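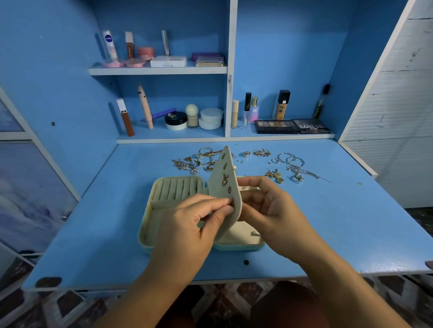
Ok so the jewelry situation finally got dealt with and I have thoughts, so this is going to be a thread. Background: I've been keeping everything in a cereal bowl since I moved to Porstead in August. A cereal bowl! Every morning I'd dig through it for two matching earrings and leave with two that sort of matched. The new travel case has a stand-up felt flap with a row of little holes in it, and the gold butterfly went in first because it's the one I'm always hunting for. Studs under that. I already love the flap more than I should love a piece of felt.

2/ To be clear, the case isn't fancy. I got it off Gridby with a coupon, it took forever to arrive, and the box looked like somebody had sat on it. The case was fine. Mint and cream, which goes with nothing I own and I don't care.

3/ My one rule going in was dump it all out first. ALL of it, on the desk, where you have to look at it. I've tried doing this straight from bowl to box before and what happens is you move the nice things and leave the sludge at the bottom for next year.

4/ Sludge = single earrings, backs that belong to nothing, a charm off a bracelet I don't have anymore. You know the stuff.

5/ Studs before anything else. They're the smallest and they roll, and if one goes down behind my desk it lives there now. Push it through the hole, hold the flap from behind with your other hand, back goes on. If you skip the holding part the felt just bends away from you and you say a word.

6/ Someone's going to ask about hoops so: big hoops do not go on the flap. I tried. They drag it over like a tired tent. Mine are going flat in the bottom.

7/ Rings go in the padded ridges, and they want to be snug. If a thin ring keeps flopping over, put it between two chunkier ones and it behaves. I own way more gold rings than I thought, and I wear 3 of them. We're not discussing it. 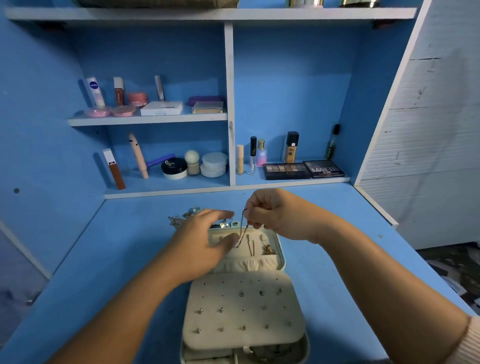 8/ Now. Chains. I left them for last and I'd do it that way again, because by then the desk is clearer and you can see which end belongs to what. Beaded ones are easy, they don't really knot, you just pick them up and lower them in. The superfine ones are where the evening goes.

9/ What works for me on knots: lay it flat, don't pull, two sewing pins, and wiggle the middle of the knot open a tiny bit at a time. A drop of baby oil if it's bad. Wash it after or you'll have a greasy neck.

10/ What doesn't work for me: doing it while annoyed. I have snapped a chain that way and I was fond of that chain.

11/ Close the clasp on every necklace before you put it away. Every one. An open clasp will grab its neighbors the second you shut the lid. My old Azimi box had little hooks for this and I still managed to turn it into a bird's nest, so it's a habit problem more than a box problem.

12/ Bobby pins: yes, they're allowed in. I know it's a jewelry case. I also know I need a bobby pin about as often as I need a necklace, and if they've got a slot of their own they quit ending up in my coat pockets.

13/ Someone replied asking if the makeup shelf is next. Leave my makeup shelf alone, it's perfect. Ok, the compacts could be in a drawer. The deodorant stays on the shelf because if I can't see it I forget it, and I work with people.

14/ Couple of answers from the replies so I don't type them 2 times. No, I don't sort by metal. I sort by what I reach for. Gold and silver get along fine in my house. And no, it won't hold a chunky statement necklace, those are on a nail inside my closet door like always.

15/ Also yes, I looked at the big Grevmont one with the drawers and the mirror. It's gorgeous. It's also the size of a toaster oven and my desk is where I eat.

16/ The orphan earrings went in an envelope with 27/09/2022 written on the front. If I haven't found the partners by the time I trip over that envelope again, they're craft supplies.

17/ Bowl's been washed and is back with the other bowls. If you've got a trick for keeping tiny earring backs together that isn't a pill box, please send it, I've already lost one of those.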